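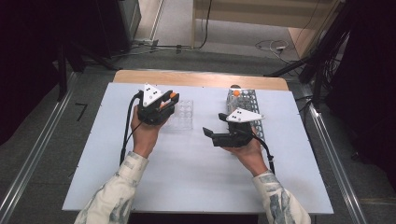 Châu Vương wrote back that the first thing to find out is whether the small pieces are sticking in the tray wells or falling out of them, since the two complaints sound alike on the phone and have quite different cures.

Ticket 61 – sorting table, clear tray
Opened: 02/03/2021
Site: Clarkley
Status: open, waiting on parts

Thank you so much for getting back to me, Châu, and sorry for the long message that started all this! It's sticking. The pieces go into the wells nicely enough, but when we want one out again the whole tray lifts with it, then lets go and slides across the white board. We had the same bother in December with the old tray, and I put it down to the tray being tired, so I was a bit disappointed when the new one did it too.

What I've tried so far:

Washed the tray in warm water with a drop of dish soap and let it air dry overnight. Better for the first 14 pieces, then back to its old ways.

Wiped the board down as well. It's a lovely smooth surface and easy to keep clean, but I do think it's part of the trouble – there is nothing for the plastic to hold on to.

Put 2 strips of masking tape under the tray. That held it still, bless it, but left a gummy line I had to rub off afterward.

Reply from Châu Vương:
Don't give up on the tray yet. Skip the tape and try a thin rubber mat, cut a little smaller than the tray so it doesn't show around the sides. Rodstead sells them in packs of 100, but ask for a sample first, and please check that the wells are dry right to the bottom. Soap left in there gets tacky.

Update:
You were right about the soap! I rinsed everything again with plain water, turned the tray upside down on a towel, and most of the sticking has gone. The sliding hasn't, though a damp paper towel underneath helps for a while (it dries out by lunch and then we're off again). The mat sample from Rodstead is ordered. Could you leave the ticket open until I've had a proper go with it? I'd also like to know whether the mat can be washed along with the tray or needs doing separately.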